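Search this book
Enter terms
May - by L. Rácz

Chapter 4. Chores: Are We There Yet?

Short answer, no. Longer answer takes the chapter. Machines weld, paint, stack pallets all day long. Ask one to unpack a box and put the paper away - different story. Packing paper has no fixed shape. Grab it in one spot and the rest moves too. A person doesn't think about it. A planner has to.

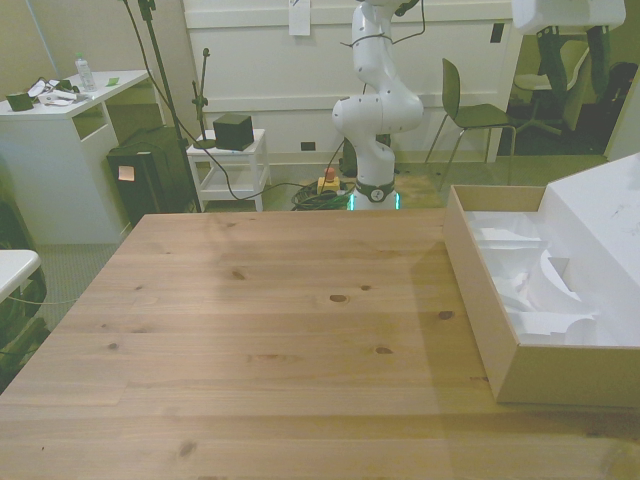 Page last changed: May, 8:02

An arm on a round base, a pine table, an open box full of crumpled white paper. That is the kind of setup we mean by "tabletop chore" from here on. Looks easy. Knots in the wood can fool a cheap vision system, low cardboard walls bend when pushed, and paper hides whatever is under it.

Two test sets come up again and again, Bomov and Inance. Bomov is shop-floor work, 209 tasks, mostly sorting and packing. Inance is the household one, smaller and alot messier. Read the scoring rules before the scores - they dont match. Mulance, in section 4.2, tries to put both on one scale.

Skip to 4.2 if you know grasping allready. Otherwise start with soft objects, next page.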